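Unplugging a charger with the Emamum gripper kit

Toltwood sells the Emamum as a tabletop helper, and the quick-start card stops right after "attach fingers." So, chargers. Put the power strip on the floor within easy reach and set the grip speed to 3. The default is 27, fine if you dislike your chargers.

Step 1. Bring the fingers down on either side of the block and close until both touch. I use the mint-green one, with the yellow one next door left alone.

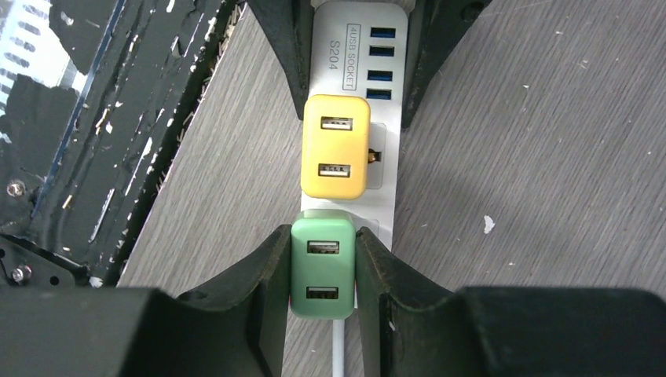 Step 2. Pull straight up, slowly. Wiggling is for humans.

Step 3. Save the move under a name you'll remember. Mine is "Tuesday."

With two arms you can give each its own side of the floor.

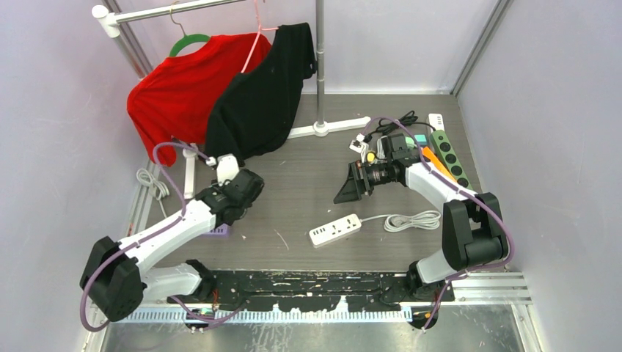 Save them as separate files too, or the second will cheerfully overwrite the first.

Mayu Oda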